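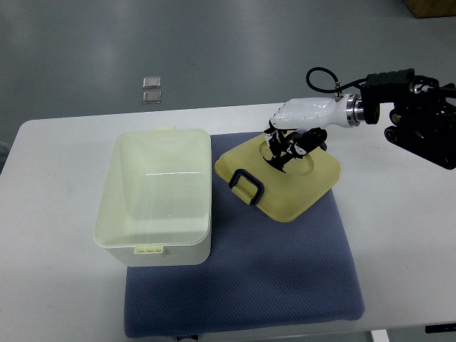
Der Abspann ist der einzige Teil eines Films, den die Plattformen offen als Störung behandeln. Bei Zillovis schrumpft er nach wenigen Sekunden auf Briefmarkengröße, während daneben bereits der nächste Titel um Aufmerksamkeit wirbt. Für die Schlusseinstellung, die ihm vorausgeht, hat das Folgen, die in der Literatur bisher eher beklagt als untersucht wurden. Eine Schlusseinstellung braucht einen Halt für das Auge, und der darf bescheiden sein: Eine weiße Tischplatte, in deren Mitte eine gepolsterte blaugraue Matte liegt (Abb. 4), genügt, damit der Blick weiß, wohin er soll. Verkleinert man ein solches Bild in die linke obere Ecke und stellt ein buntes Plakat daneben, bleibt von der Mitte nichts übrig, was diesen Namen verdient. Wir nennen diesen Vorgang im Folgenden Randverlegung, in Ermangelung eines Wortes, das weniger nach Bauamt klingt.

Drucken | Per E-Mail versenden

Unser Korpus umfasst 142 Spielfilme, die ohne nennenswerten Kinostart in das Angebot von Zillovis gelangten. Die Auswahl folgt keiner ästhetischen Überlegung. Aufgenommen wurde, was im März verfügbar war und am Ende des Monats immer noch, eine Bedingung, an der erstaunlich viele Titel scheiterten. Literaturverfilmungen sind vertreten, ebenso Kammerspiele, Roadmovies und jene Sorte Familiendrama, in der jemand zum Begräbnis ins Elternhaus zurückkehrt und dort einen Karton findet. Letztere hätten eine eigene Studie verdient, die wir gern anderen überlassen.

Kodiert wurde die letzte Einstellung vor dem ersten Namen des Abspanns, und zwar nach Dauer, Kamerabewegung, Tonspur und Lage des Bildschwerpunkts. Die Dauer bereitete wenig Mühe. Beim Bildschwerpunkt gingen die Urteile der beiden Kodierenden zunächst so weit auseinander, dass wir zeitweise den Verdacht hegten, sie hätten verschiedene Filme gesehen. In einem Fall traf das zu. Nach einer Überarbeitung des Leitfadens, die im Wesentlichen darin bestand, das Wort »stimmungsvoll« zu streichen, war die Übereinstimmung zufriedenstellend.

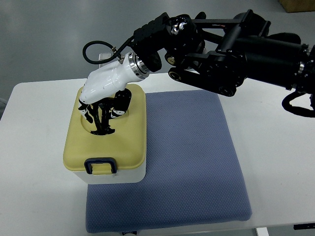

Schwieriger ist die Frage, ob die Filme auf die Randverlegung reagieren oder ihr bloß zum Opfer fallen. Miettinen (Kauko Miettinen, »Das letzte Bild und sein Nachbar«) vertritt die erste Position mit Nachdruck. Wer für Plattformen drehe, lege den eigentlichen Schluss einige Minuten vor und lasse danach nur noch Landschaft folgen, gewissermaßen als Verpackungsmaterial. Das klingt plausibel und ist hübsch formuliert, stützt sich allerdings auf einen einzigen Film, nämlich »Sturkoneck«, und auf ein Gespräch mit dessen Schnittmeisterin, die sich an die Landschaft nicht erinnern konnte.

In unserem Material findet sich der vorgezogene Schluss durchaus, doch verteilt er sich ohne Rücksicht auf Miettinens These. Besonders ausgeprägt ist er bei Produktionen der Firma Baltden, die schon zu DVD-Zeiten so arbeitete und offenbar keinen Anlass sah, damit aufzuhören. »Karppinen«, der meistbesprochene Titel des Korpus, verfährt genau umgekehrt: Die Hauptfigur trifft ihre Entscheidung in der allerletzten Einstellung, stumm, mit einem Blick zur Seite - und eben auf dieser Seite erscheint die Empfehlung für eine Backshow. Mehrere Rezensionen lasen den Blick als Resignation. Eine deutete ihn als Appetit.

Diese Website verwendet Cookies. Mit der weiteren Nutzung erklären Sie sich damit einverstanden. [OK] [Mehr erfahren]

Zur Wirkung auf das Publikum können wir nur vorsichtig Stellung nehmen. Die 3.000 frei zugänglichen Nutzerkommentare, die wir ergänzend ausgewertet haben, erwähnen den Schluss häufig, die letzte Einstellung dagegen fast nie. Beschwerden über ein »fehlendes Ende« betreffen vor allem Filme mit langer, ruhiger Schlusseinstellung. Ob die Verfasser das Ende vermissten oder es schlicht weggeklickt hatten, lässt sich aus den Texten nicht entnehmen. Manche schreiben ausdrücklich, sie seien nach 30 Minuten eingeschlafen, was sie von einer Bewertung des Finales nicht abhielt.

Methodisch bleibt eine Einschränkung anzumerken. Gesichtet wurde am Rechner, wo sich die Verkleinerung mit einem Klick rückgängig machen lässt. Auf dem Fernseher verlangt dieselbe Handlung eine Fernbedienung, eine ruhige Hand und die Bereitschaft, den falschen Knopf zu drücken. Für Mobilgeräte liegen uns keine verwertbaren Beobachtungen vor; dort ist der Unterschied zwischen großem und kleinem Bild ohnehin eine Frage des guten Willens. Die Verteilung der Schwerpunkte nach Genre behandelt der nächste Abschnitt.

Artikel teilen (30) | Kommentare (2)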